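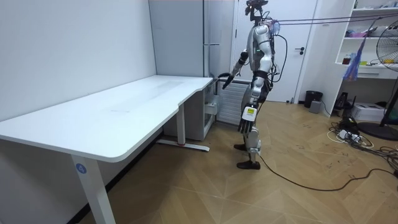

Text and photos by Bianka Jakab
Kukesthorpe, July
Filed under: Data, Humanoid, Plurlow

Plurlow is our set of recorded household tasks for training a humanoid. Each example pairs the camera streams with the joint positions of the arms and hands, plus a one-line written instruction. We have been recording in this room through July, and the set now holds 1,978 accepted examples. Of those, 754 involve the refrigerator, which has taken more work than anything else on the list.

The room is laid out the way we want the learned policy to find it: a desk, a refrigerator, a clear piece of floor in between. The robot stays on its tether for every take. A fixed camera covers the whole room and a second view comes from the robot's head.

Each take starts from a written card. Lajos Pálfi writes the cards and keeps them short, for example "take the tea out" or "put the tea on the desk." The operator reads the card, does the task once at normal speed, and stops. We do not rehearse a card before recording it. Early on we did, and the motions came out too much alike to be useful.
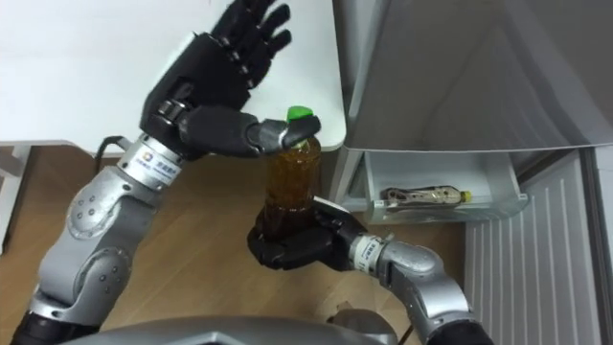 Bottles get a block of their own. Picking one up is a short motion, but the fingers cover most of the label and the head view loses track of which way the cap points. For that reason we ask operators to keep bottle takes slow at the moment of contact. A take is dropped if the grip slips and the operator corrects it by luck. It is kept if the correction is deliberate, and it gets a tag saying so. Lejla Jurić decides which is which, and her tags are the ones used in training.

Two-handed takes are stored apart from one-handed ones. The first version of the set mixed them, and the model learned to bring in the second hand when it had no use for it.

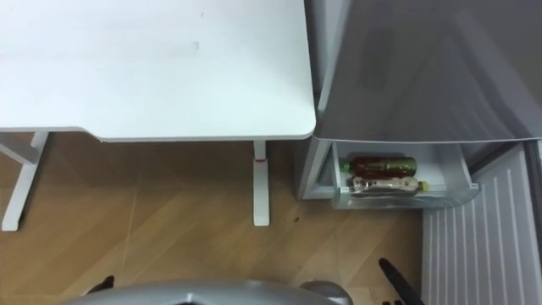 Start positions are varied by hand between takes. The operator leaves the station, someone else rearranges the items, and the operator comes back without having seen it done. Drawer layouts are written down in the log by position, back to front. A bottle on its side behind a wrapped food item, with the green cap to the left, is one layout. The same two items swapped is another. We also change the side the cap faces, because a policy trained on one direction tends to reach for that end every time.

Drawer takes run longer than desk takes. The operator has to bring the hand in over the lip without touching the item in front, and the wrist has little room to turn. Rafferty Montoya has cut the block to 12 takes between breaks, and the rejection rate has come down since then.

Review happens the same afternoon. The head view and the room view are played side by side in Trastex, and the reviewer marks the start, the first contact and the end. Anything with a time offset between the two streams goes back to Américo Louro, who realigns it or throws it out.
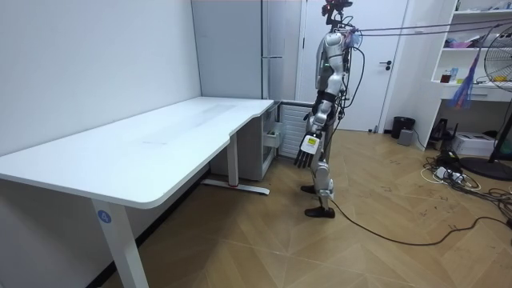
Room view, robot standing by the desk with the near arm down.

The next block covers the shelves and the door handle. Vida, the smaller set we release for outside use, will get 8 of the refrigerator layouts with both camera views and the tags included.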